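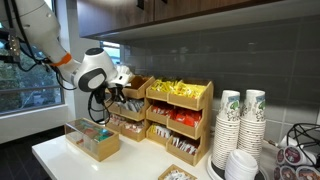 Why do robot arms sometimes stop in the middle of a job?

A robot arm stops when one of its safety checks finds something it doesn't expect. It might be pushing against an object, or a cable might be pulling, or a part might be getting too hot. The arm can't always tell which of these it is, so it stops and waits for a person to look.

This page is about one robot arm that stopped when it shouldn't have needed to, and how two people found out why.

The job

The arm worked in a kitchen at a company called Priltus. Its job was to pick up small packets of sugar and other things people add to their drinks, and put them in the right bins on the counter. The arm ran on a computer program called Kiani.

Picking up a packet is easy for you. You can feel how thin it is and you know how hard to squeeze. A robot arm has to be told all of that. It also has to be told where the bins are, how high their sides are, and how to get its gripper in and out without bumping anything. The gripper is the robot's hand.

The arm did this job well for a while. Then it began to stop.

What went wrong

The first time, the arm was reaching down into a bin at the back. It froze with its gripper pointing down. A message came up on the screen with a number, 403.

A number like this is called a fault code. It's a short way for a machine to say what kind of trouble it is in. Every maker has its own list, so a number that means one thing on this arm might mean something else on a dishwasher. On this arm, 403 meant "unexpected force". In other words, something was pushing or pulling on the arm and the program didn't know what it was.

Diệp Ông was looking after the arm. She checked that nothing was touching it, cleared the message and started the job again. It worked. The next day it stopped in the same place with the same code.

How an arm feels a push

There are no nerves in a robot arm. It has joints, which are the places where it bends or turns, a bit like your shoulder, elbow and wrist. Inside each joint is a motor. The motor uses electricity, and it uses more when it has to work harder.

Try holding your arm out straight. Now hold it out with a full water bottle in your hand. Your muscles have to work harder the second time. A motor does something like that too.

The program works out how hard each motor should be working for the move it is making. Then it checks how hard the motor is really working. This arm makes that check 1,000 times every second. If the two answers are close, the arm keeps going. If they are too far apart, the arm stops. That kind of stop is called a protective stop.

Some other robots have special sensors in their joints or a soft skin that can feel a touch. This one only had its motors to go by.

Looking for the push

Diệp asked Mirko Bortolotti to help. Mirko fixes machines. They started with the things that are easiest to check.

Was the arm hitting the side of the bin? They moved the arm to the place where it had stopped, very slowly. There was a gap between the gripper and the bin.

Was the gripper carrying something too heavy? It had been holding one sugar packet. A sugar packet weighs less than a 5-cent coin and its little bag of friends in your pocket, and the arm is made to lift far more.

Was a motor broken? Mirko ran a test that bends each joint by itself. Every motor passed.

Then Mirko asked Diệp to run the job at a slow speed while he watched from outside the safety line. He didn't watch the fingers this time. He watched the cables.

The cable

Robot arms need cables. Some carry electricity and some carry messages. On many arms the cables for the gripper run along the outside, because the gripper is added on after the arm is built. They have to be long enough to let every joint turn. If they are too short they pull tight, and if they are too long they hang down and catch on things.

At most of the bins the cable hung loose. When the arm reached for the bin at the back, the wrist had to turn a long way round, and the cable went tight just before the arm stopped. A clip that held it had slid along the arm, so there wasn't enough cable left for the wrist.

The tight cable was pulling on the wrist. The motor had to work harder than the program thought it should. The arm noticed, and it stopped with code 403. It was telling the truth all along. Something really was pulling on it, and the something was part of the robot.

Why didn't it happen every time?

The arm could turn its wrist in 2 directions to get to that bin. One way was short and one way was long. The program chose between them depending on where the arm had just been. When it took the short way, the cable had room. When it took the long way, the cable pulled.

Faults that come and go are called intermittent faults. They are harder to find than faults that happen every time. If you have ever had headphones that only work when you hold the plug a certain way, you have met one.

The fix

Mirko switched the arm off before he touched it. He moved the clip back to its proper place and tightened it. He put a strip of coloured tape next to it, so that anyone can see if the clip has slid again. He also looked along the whole cable for worn spots, since a cable that has been pulled can be damaged inside.

Diệp changed the program. It now has a rule about how far the wrist can turn when it goes to the back bin. She wrote down what had happened in the arm's logbook, with the code and the place where it stopped.

There was one more thing in the logbook. Diệp wrote that she should not have cleared the message and carried on the first time. If the cable had been pulled many more times, it might have broken. A broken cable can make a gripper let go of what it is holding. A sugar packet on the counter doesn't matter much. A heavy box would be a different story.

Could they have made the arm less fussy?

Yes. The program has a setting for how big a push has to be before the arm stops. Diệp could have turned it up, and the message would have gone away. The cable would still have been pulling. The arm would also have pushed harder against a person's hand before it stopped, and that is dangerous.

The opposite is a problem too. If the setting is too low, the arm stops at every little wobble and never gets its work done. People who set up robots have to test this carefully.

If you see a robot arm that has stopped

Don't touch it, even if it looks like it's asleep. It may still be switched on and it may start again.

Stay behind any line, tape or fence.

Tell an adult who works there. If there is a message on a screen, leave it there so they can read it.

The big red button near a robot is the emergency stop. It is for when somebody could get hurt. It isn't for turning the robot off at home time.

Try it yourself

You need a long-sleeved jumper, some string and a friend.

1. Put the jumper on. Ask your friend to tie one end of the string loosely around your sleeve near the wrist and the other end loosely around your sleeve above the elbow. Leave a little slack.
2. Reach forward. Reach up. Turn your hand over and back.
3. Find a move that makes the string go tight.
4. Now see if you can reach the same spot by moving your arm a different way.
5. Take the string off when you have finished.

Words to know

Fault code: a number or word a machine shows when something is wrong.
Gripper: the part of a robot arm that holds things.
Intermittent: happening some of the time.
Joint: a place where the arm bends or turns.
Protective stop: when a robot stops itself because a check has failed.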